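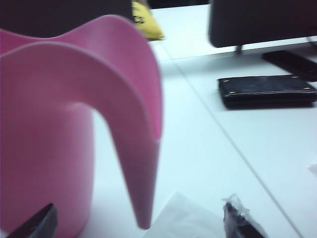
Work in this period went into the pouring task, the second of the two tasks listed in the proposal. The arm is bolted to the bench in the Pikov workshop and the joint controllers have run without a fault since the new power supply went in. Grasping small rigid parts is settled and needs no more money. Pouring is harder on the gripper. The pink jug has a thin-walled plastic body and a long spout that hooks downward, so the tip sits well away from the point where the fingers hold it. A small error in wrist angle becomes a large one at the spout, and the jug takes up much of the wrist camera's view when it is this close.

**Hardware**

The Natov gearbox on joint 4 was replaced in August. Backlash at the wrist is now low enough that it can be left out of the model. The old unit has been kept for spares. Finger pads were recast in a softer rubber after the first set slipped on smooth plastic. The cable run along the forearm still rubs at full extension and has a temporary sleeve – a proper guide is drawn but not printed.

**Control software**

Grip force is now limited by motor current. The limit is set per object in a text file, which is crude but easy to check. The pour itself is a fixed wrist rotation with a stop condition from the scale under the receiving cup. Kamran Alipour rewrote the scale driver, and readings now arrive at a steady rate. Before that change the stop command was often late and the results could not be compared between runs.

**Test results**

The test series was 35 pours with water, all from the same starting fill. Of these, 6 overshot the target weight and 2 were stopped by hand when the jug turned in the grip. The remaining runs ended within tolerance. All of the overshoots came from the fastest rotation setting. That setting has been removed from the default file.

The two grip failures are the more serious item. The motor current showed no change before the jug turned, so the present sensing cannot catch this kind of slip. Options are a force sensor in one finger or a visual check of the rim angle from the wrist camera. The visual check costs nothing in parts, but motion blur at close range makes the rim edge hard to fit. Slowing the approach helps. Shorter exposure would need a brighter lamp over the bench.

**Budget**

Spending is within the Dinimura grant. The gearbox came in under the quoted price and the difference covered the rubber and two molds. The Shirazi force sensor was not in the original parts list. I am asking for permission to move the unspent travel line to cover it – the total does not change.

**Next period**

- Print and fit the forearm cable guide.
- Test rim detection at reduced approach speed.
- Fit the force sensor, if the budget move is approved.
- Repeat the pour series at three fill levels.

The next series will take 7 evenings of bench time, which are already booked. Logs from the present series are in the shared project folder, with the two stopped runs marked in the index file.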